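The 735 to Womar

Beverley Hoani missed it by the length of a parking lot. She ran anyway, bag banging on her hip, one shoe half off. The bus pulled out past the feed store and its brake lights went over the hill and that was that.

Next one at 900. It said so on the board, no colon, same as it had when she was a kid. 735, 900, then nothing till morning.

She sat down. Got up. Sat down again.

The bench had a plaque. Gift of the Trevaskis family. She'd gone to school with a Trevaskis, the middle boy, the one who ate chalk. Probably had a boat now.

Phone. 12 percent. She called her sister.

"You missed it," her sister said. Didn't even say hello.

"I didn't miss it. It left."

"She's asking for you."

"Asking how? Asking nice?"

A long breath down the line. A TV going in the back, some game show, people clapping. "She wants to know who's got the keys to the Pillier place. She thinks it's still ours. She thinks Dad's out there with the dogs."

"Tell her he is, then."

"Bev."

"Tell her he's out there and I've got the keys and I'm on my way. Is that so hard?"

Hung up. Eleven percent. Wind coming in under the shelter and the smell of diesel still hanging there, and wet hay from somwhere.

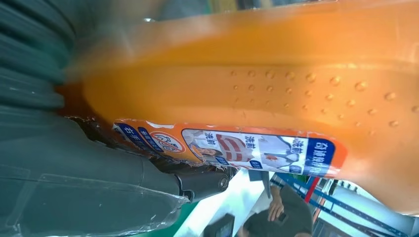
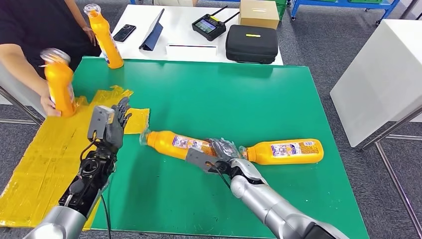 She had the keys, was the thing. Fifteen years on her ring and no door left to put them in. The house went to the bank and then to a man from Stoltik who never lived in it, and then one winter the roof came down and he had the rest pushed over. She drove out to see it once. A chimney. Half a step. And in the grass where the kitchen used to be, one orange plastic bottle lying on its side, bumps all over the plastic so you could get a grip, sun coming through it. She'd stood there looking at it like it was going to tell her something. Then she picked it up and put it in the car and drove it all the way home. It was under her sink right now. She had never told her sister that and wasn't planning to.

A truck slowed down. Didn't stop. Then did, way up past the feed store, and backed the whole way with its flashers on.

Window down. Older guy, ball cap, a dog on the seat beside him.

"You waiting on the 900?"

"Yeah."

"Driver's sick. They aren't running it. Wife works the desk." He scratched the dog. "Where you headed?"

"Womar. The hospital."

He looked at her shoe, the half-off one. She fixed it.

"I can get you as far as the bridge," he said. "You'd have to walk some."

She thought about it for as long as it took to stand up. The dog moved over but not much. Heater on full, radio on low, a bag of onions by her feet.

They didn't talk. Fields going by, then the grain tower, then fields. The dog put its chin on her knee and left it there. At the Pillier turnoff she had her hand in her pocket, thumb on the teeth of the old key, and she watched the road go up and away between the fence posts with no light at the end of it.

"Somebody you know up there?" he said.

"My dad," she said. "He's got the dogs."

The man nodded and kept driving, right past the bridge.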